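Week 4: Seals, stamps and proof of origin
Unit coordinator: Heike Reinholz

Before most people could read, a seal did the work of a signature. It showed who stood behind a document, and if it sat across a fold it also showed whether anyone had opened the letter.

Terms
Matrix: the engraved object that makes the mark.
Impression: the mark left in wax, clay or ink.
Legend: lettering around the edge of the design.
Counterseal: a second, usually smaller seal applied to the back.

The design on a matrix is cut in reverse so that the impression reads correctly. Cataloguers should record which of the two they are describing. The Kasten list mixes them up in several entries, so check item 34 against the plate before you cite it.

Materials
Beeswax was common for medieval seals, often coloured with vermilion or verdigris. Shellac-based wax came into use in Europe in the sixteenth century. Wooden stamps suited inks, butter, bread and cloth, where fine detail mattered less.

Reading for Tuesday
Maglaya, chapter 2, to page 64. Testa's article on the Darthorpe charters is optional.

Tutorial task
Choose one impression from the reader and write 456 words on what its owner wanted to be recognised for. Bring a printed copy. 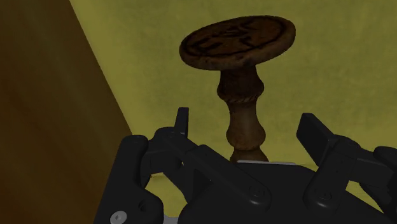 Fig. 1. Wooden stamp with turned handle and carved disk (computer rendering).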